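# Garkard Shared Workshop – Member Forum

## Projects / Robotics / Bottle-sorting arm: finger design and camera position

**Status:** open
**Moderator:** Jana Oltmanns

### benchwright

I wish to report on the arm under construction at the second bay and to request comments before the next parts order is placed. The arm is intended to pick up empty drink bottles and place them in the return crate. The controller is an Ernby board. The fingers follow the Conuda pattern, with two recesses behind each tip to save material and allow a small amount of flex.

The camera is mounted at the wrist and looks forward between the fingers. It has a fixed lens. In the most recent session the arm completed 33 of 50 attempted picks. The failures fell mainly into two groups: the bottle rolled away as the first finger touched it, or the software lost the bottle during the final part of the approach.

I am considering two changes, and would prefer to make only one at a time:

- moving the camera back on a longer bracket
- lining the fingertips with a softer material

Comments on the order of these changes are welcome.

### tallow_and_tin

I would recommend the camera bracket first. A fixed lens at the wrist is generally set for the working distance above the table, and anything between the fingers will then be too close to resolve. If the software is still attempting to find the outline of the bottle at that stage, it is working from very poor information.

A longer bracket does bring the camera nearer to the elbow cover when the arm is folded. Please check the clearance by hand with the power off.

### m_quill

I respectfully disagree. The camera does not need to see the bottle clearly at the moment of closing. The position should be fixed earlier in the approach and the last part of the movement carried out without correction. I have used this method on a smaller arm at home for sorting jars, and the blurred images were simply discarded.

The lining deserves attention first. Hard tips on a smooth, round bottle will push it before they hold it, whatever the camera reports.

### tallow_and_tin

That method assumes that the bottle remains where it was last seen. The opening post states that bottles roll away on first contact. An arm that has stopped looking will then close on nothing and report success.

### m_quill

It will report success only if the finger position is not read after closing. The Ernby board returns the motor position. If the fingers close past the width of the narrowest bottle, the pick has failed and can be repeated. This requires a few lines of code and no new parts.

### Jana Oltmanns (moderator)

Members are reminded that the arm may be run only with the emergency stop within reach of the operator, and that the second bay is shared with the bookbinding group until August. Equipment left on the surface at the end of a session will be moved to the shelf below.

On the technical question, it would assist the discussion if benchwright could state the following:

1. whether the fingers have been replaced since they were first fitted
2. whether both fingers move at the same speed
3. whether the test bottles are presented upright or lying down

### benchwright

I am grateful for the replies. To answer the moderator:

1. The fingers are the original pair.
2. They are driven by one motor and should move together. I have measured a slight lag on one side, which I attribute to the linkage pin.
3. Both. The upright bottles account for most of the successful picks. Bottles lying down are considerably more difficult, in particular when the cap points toward the arm.

The position check suggested by m_quill has been added and works as described. It does not prevent a failed pick – it only identifies one. I have therefore left the question of the bracket and the lining open.

Views from the wrist camera follow, one with a bottle right up against the lens and one with the fingers open.

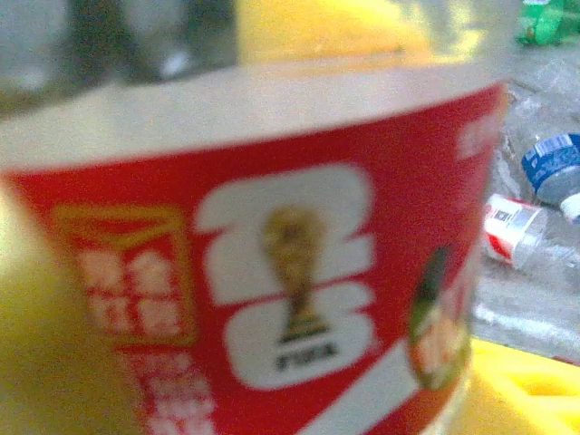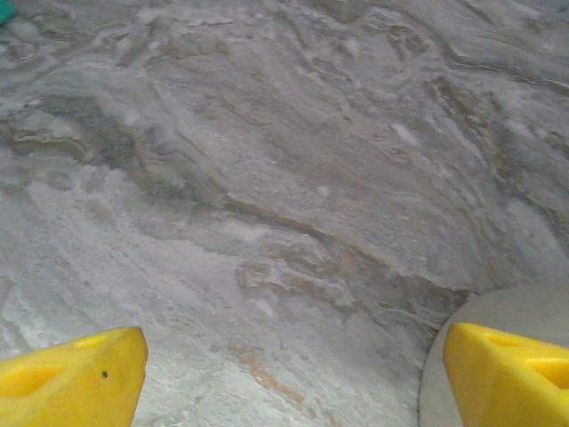
### Reply by tallow_and_tin

The bottle view supports my earlier point. The large "26" on the red label can be read, but the side of the bottle has no firm edge at all, and the smaller print is lost. Any software relying on an outline will struggle with it. The two bottles lying on the ground to the right would also be candidates for a false detection, the one with the red-and-white label especially.

I would add that the stone pattern in the open-finger view is busy. The long dark vein across the middle could well be taken for an edge. A plain mat beneath the work would be a modest expense.

### Reply by m_quill

I accept the remark about the mat. I do not accept the remark about the outline, for the reasons already given: by that point in the approach the software should no longer be asking the question.

May I draw attention to the fingertips. In the open view both show brown discoloration at the tip, and on the right finger it runs as a strip along the edge. It has a rubbed appearance. Before a lining is applied, it would be advisable to establish whether the tips are touching the stone on each descent. If so, the lining will wear through in a short time and the height setting should be corrected first.

### Reply by hollis-lathe

I have the spare Harms bracket from the camera slider project, which is adjustable and may be borrowed. It has 3 slotted positions. It is in the gray drawer under the drill press, with its screws in a bag.

On the lining, I would suggest thin silicone sheet held with contact adhesive. Bicycle tube also works but leaves black marks on the bottles, and the return machine at the shop has rejected 9 of mine.

### Reply by benchwright

I had not considered the height setting. I will raise the lowest point of travel slightly and mark the tips with pencil, so that any contact with the surface can be confirmed. The mat will be laid at the same time, as it does not affect the fingers.

The bracket will be tried after that, with thanks to hollis-lathe. Could you confirm whether the screws are metric?

### Reply by hollis-lathe

They are metric. One is missing its washer.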